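Notes on marking out a shared tabletop with tape, 10 February 2020. Short thread.

1/ The top is brown and has no reference edges of its own once things are standing on it. We went with large rectangles in dark blue tape. Pencil lines were tried in November and could not be read from the desk side.

2/ Tape the long lines first, full length, in one pull. Cross lines go over them. Measure every cross line from the same end; if you measure each from the previous one, the error adds up. Ours had reached 4 mm by the far side.

3/ Firnis tape, 608 cm used in total, including one strip pulled up and relaid. Corners are cut with a blade against a steel rule – tearing leaves a ragged end that starts to lift.
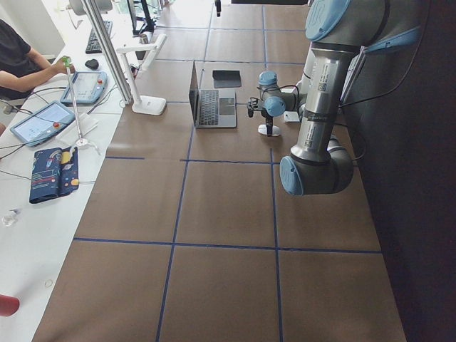

Tape grid on the brown top, open laptop in the middle, long white desk along the left.

4/ Spacing was set by the largest thing that has to stand inside a rectangle. An open laptop takes more depth than people expect. Measure it with the lid up.

5/ Small white items read well against brown. Flat black ones less so, particularly near a tape line. Hildegard Dreßler at Kornbridge suggested a lighter tape for that reason. Dark blue stays for now.

6/ Cleaning: damp cloth, along the tape, never across it. Solvent softens the adhesive and the residue picks up dust.

7/ Replacement: the outer lines go first, from sleeves and forearms. I keep 2 spare rolls in the Kasten drawer, lot 106. The older lot is a slightly different width, so don't mix them on one line.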